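Buying From a Distance: How Out-of-Town Home Buyers Choose an Agent
Student project report, Real Estate Practice
Zawadi Mabula
Aug 1, 2021

1. Purpose

The project looked at how people who live in one town and buy in another find the agent who acts for them. I compared two markets, Rullport and Dreltholm. Rullport has 2,972 homes on the tax roll and a steady flow of buyers from elsewhere. Dreltholm is smaller and most sales there are between local people.

2. Method

A short questionnaire went out in March to 166 households that had bought in either town while living somewhere else. I received 93 usable replies. I also spoke by phone with two agents at Gachanja, a brokerage with offices in both towns. Buyers were asked how they found their agent, whether they saw the home in person before making an offer, and who explained the agency agreement to them.
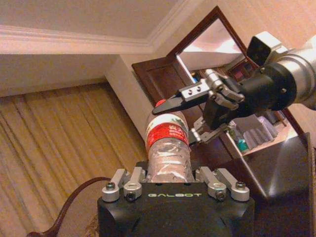

Figure 1. Water bottle with a red cap, held upright in the gripper.

3. Findings

Referral was the most common route in Rullport. Most of these buyers had asked the agent who sold their old home for a name, and they rarely interviewed a second person. In Dreltholm, buyers more often called the number on the listing. Several did not know that this agent worked for the seller – one found out at closing.

Buyers who had signed a written buyer agreement gave higher ratings for communication. They also reported fewer surprises over inspection dates and repair credits. 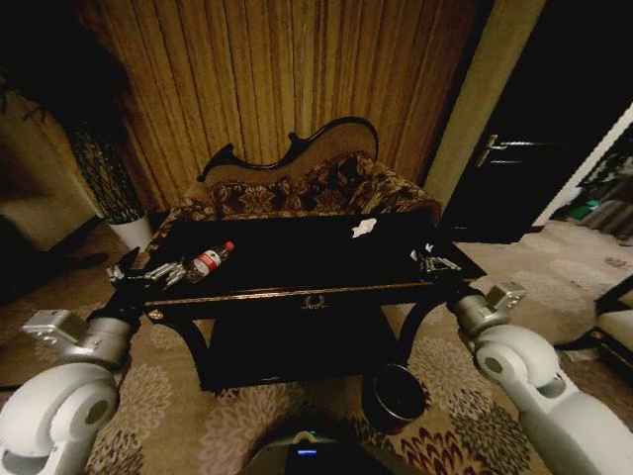 Figure 2. Living room with black coffee table, bottle lying on its side.

Referral fees were poorly understood. The Gachanja agents said they disclose the fee in writing, but few buyers remembered seeing it.

4. Limits

The replies came from people willing to fill in a form, and Dreltholm is thinly represented. I had planned to include Durport as a third market but could not get the sales records in time. The fee question was also worded badly and should be split into two parts if the survey is used again.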